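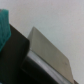
*Bench Notes, page 74*

## Cleaning and setting up the wrist camera again

The small arm at Clornwood has a camera on its wrist, tucked in behind the gripper, and every so often it stops being useful. The picture at the top is what it looks like when I start this job: pale wall across the top, one black finger in the lower left, something teal and stringy beside it, and a beige panel running downhill, all as soft as warm butter. The arm will cheerfully try to work from a view like that. It has no shame.

Set aside an hour, most of which will go on finding the hex key.

### What you need

- The 2 mm hex key (the good one, with the corners still on it)
- A lens cloth, clean, and kept in a bag until you need it
- A blower bulb
- The printed focus card
- A pencil and a strip of masking tape
- A mug of something, kept well away from the arm

### 1. Park it and lock it

Send the arm to the service pose from the Jetier panel, then switch the drives off and hang the lock on the isolator. Leave the camera powered. It has its own supply, and you'll want the live view open the whole way through.

Look at the live view and save one still before touching anything. I skipped this for most of a year and could never say whether I'd improved matters or merely moved the problem.

### 2. Decide what sort of blur you have

Wave a hand slowly in front of the camera, starting close and moving away.

If your hand goes sharp at some distance, the lens is clean enough and the focus has wandered. Go to step 4.

If your hand is milky at every distance, and bright things have a glow round them, the front glass is dirty. Go to step 3, then come back and wave again.

If the picture is crisp when the arm is parked and smeared only when it moves, leave the lens alone. Either the exposure is too long or the bracket is loose, and you'll find both further down.

One saved still can't tell you which of these you've got. I have stared at plenty of them hoping.

### 3. Clean the glass

Blower first, holding the wrist so the lens points at the floor. Then the cloth, dry, from the middle outwards, turning to a fresh bit of cloth each time. No sleeves. No breathing on it, either, unless you'd like to do it again in ten minutes.

Wipe down the inside faces of both fingers while you're there. A greasy finger shows up as a shiny patch in the view and upsets the grip check.

### 4. Set the focus

Tape the focus card to something flat at the normal pick distance, square to the lens. Back off the tiny grub screw on the side of the lens barrel by half a turn. Half. If you take it right out it will fall on the floor and join its relatives.

Turn the barrel slowly while watching the live view. Go past the sharpest point until it softens again, then come back. The focus score on the Jetier panel should climb as you do this; anything over 680 is fine for our work, and chasing a higher number is a good way to miss lunch.

Nip the grub screw up and look at the score again. It always drops a little. If it drops a lot, the screw has dragged the barrel round, so back it off and have another go. Then put a pencil mark across the barrel and the housing, so that next time you can see at a glance whether it has crept.

### 5. Check the bracket and the angle

Push the camera gently with one finger. Any movement at all means the two bracket screws want tightening, evenly, a bit each.

The tilt setting is a matter of taste up to a point. Ours came from the Broston cell with the camera rolled well over, and everybody's first instinct was to straighten it. There's no need, provided the calibration knows about it. A level view is nicer for people. The arm couldn't care less.

What does matter is that the finger sits where the mask expects it. Open the mask overlay and see that the black of the finger lies inside the outline. If it pokes out, the software will take the finger for an obstacle and refuse to go anywhere, in a sort of sulk.

### 6. Calibrate and try it

Lock off, drives on, everyone clear. Run the Kakakhel routine from the setup menu and let it take its 5 poses. Keep your shadow off the card.

If the routine fails on the last pose, check the cable at the wrist. It gets tight there and tugs the camera round. Give it more slack at the clip and run the lot again.

Finish with a slow run at quarter speed and watch the live view. Smearing during the moves means the exposure wants shortening: bring it down a step, add light if the picture goes murky, and repeat. Save a second still beside the first one and write the new focus score on the masking tape, on the back of the panel door.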